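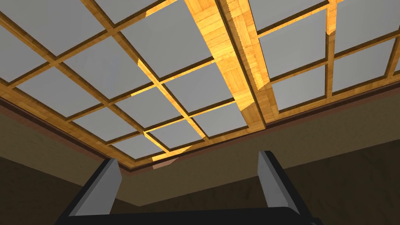 Loudspeaker first, politics after, or we'll be here all night. The Drunex portable PA, the shoulder-strap one with the wired mic, is what our anti-bases group bought in spring to replace the old Tarna megaphone, and I've now used it at marches, two vigils at the naval depot gate in Portela, and more indoor meetings than I want to think about. Outdoors it's good. Indoors depends a lot on what's over your head. Wooden grid with flat gray panels set in between, honey colored ribs, one thick beam running across: I can talk under a ceiling like that at normal volume with the dial low and everybody gets it. Bare concrete hall, forget it, soup.

Price. 300 for the speaker with strap, mic and charger. The bag is extra, which annoyed me. We paid for it out of the money from the solidarity dinner, and there was an argument, because 300 is a lot of leaflets. I was on the leaflets side to begin with. I've changed my mind, mostly. People keep a leaflet till the next trash can. They'll stand and listen to a person if they can make out the words, and with the Tarna they couldn't. Every speech against the military budget came out as quacking.

What it's like to carry. Heavy. Not terrible for the first stretch, then the strap finds the bone in your shoulder and stays there. Swap carriers. We do it whenever the march stops anyway, at lights, at the consulate, at the bank. The strap buckle is plastic and I don't trust it. Somebody tied a bit of cord through the handle as a backup and that's still on there. Would it kill them to use metal.

Volume. Box says good for 400 people. I'd say it depends on the 400. Sitting down in a square listening to a statement, yes fine. Same number walking, with drums, no chance, the back half gets nothing and starts its own chant, and then you have two chants a beat apart, which sounds awful and looks bad on video too. For a walking crowd that size you want a second unit halfway down. We borrowed one from the Prasenine peace network for the march against the new fuel pier and it worked well, though you can't link them, so it's just two people shouting more or less together. Pick people who know the chants.

For a picket of 100 or less it's more than enough. Turn it down! I mean it. We had neighbors at the depot who were halfway on our side, they don't like the convoys either, and we blasted them at 7 in the morning with a reading of the whole treaty text. One came out in a bathrobe. Fair enough.

Mic. Wired, curly cable, push to talk. I like the push button because people forget they're holding a live mic and start discussing who's going to get the van. The button does click though and the click goes through the speaker. You get used to it. Cable is short, so whoever talks has to stand next to whoever carries, and you end up like a couple at a wedding. There is a wireless version. Haven't tried it. A comrade in another town says it cuts out near the base fence and has a whole theory about why. I think it's the batteries.

Siren button. Why. Why is there a siren button. It's right by the volume dial, same size, same color, and every new person hits it. At the minute's silence for the people killed in the bombings it went off for what felt like a year. I put tape over it. The tape is the best feature it has now. If Drunex reads reviews: there are people who buy this for something other than football.

Battery. Good. Lasts a whole march and the standing around after. The light goes from green to red with no warning in between, then you have a while left, how long varies, I never got the same twice. Cold eats it. December vigil, it died during the second speaker and we did the rest by voice, which was kind of nice, people came in closer. Charge it the night before, not the morning of. It charges slow and the manual doesn't say how slow.

Manual by the way is one folded sheet and most of it is warnings. Nothing about rain. I've had it out in drizzle with a shopping bag round it and it survived, I wouldn't do it in a real downpour. The grill lets water sit. Shake it out after.

The USB socket plays music. Useful before speeches, people wander over if there's a song on. It plays the files in whatever order it wants, so we got the Internationale and then right after it a cumbia somebody's kid had put on the stick, and the cumbia got more people over than anything we've said about the alliance in years. Make of that what you like. There's no pause button either, only stop, and stop goes back to the start of the stick.

Indoors again, as that's where most of the work gets done whatever people think from the photos. Public meetings, debates, the yearly assembly, the evening on Yugoslavia and Libya and what "out of area" turned into. Set it on a chair, never on the floor. Point it along the room and keep the speaker behind it, cause feedback comes fast if you walk in front with the mic. Treble up a notch, bass all the way down. The bass on this thing is only mud. Older members at the back told me they could follow a whole talk for the first time in ages, and with some of our talks I'm not sure that's a kindness, but they stayed for the questions. For the questions you need the mic to go around and it can't, see cable. So repeat the question. People hate repeating the question. Make them.

Versus the Tarna. The Tarna is cheaper, lighter, runs on ordinary batteries you can buy from any kiosk, and if the police take it off you you won't cry. That last one matters more than reviewers of this stuff ever admit. We've had a megaphone held for "noise" and got it back months later minus the strap. I would not want to loose the Drunex like that. So for anything where it might get pushy we still bring the old one, dents and all. For permitted marches, squares, halls, the Drunex every time.

Versus hiring a proper PA with a van: no comparison, the van wins, if you've got the money and a permit and a place to park. We have none of those most of the year.

Repairs. The mic socket got loose after the summer. Wrote to Drunex, got a form reply, then another form reply to my reply. A guy at a phone repair place in Portela resoldered it while I waited and wouldn't take anything for it, took a leaflet though. Been solid since. Spare mics are sold separately, get one, the mic will get dropped long before the speaker does.

Good: clear voice, battery, looks boring enough that stewards and guards don't stare at it.
Bad: strap buckle, siren, short cable, bag not included, customer service.

Would I buy it again with the group's money. Yes. For a group that mostly does stalls and a picket now and then, no, get the Tarna and print more. If you're doing squares and you've got speeches people should hear, about bases, about where the budget goes, about who gets bombed with it, get this and tape the button before you leave the house. One more thing, the charger plug is the exact same as the one for our projector and different voltage. Mark it. We've fried 2 already.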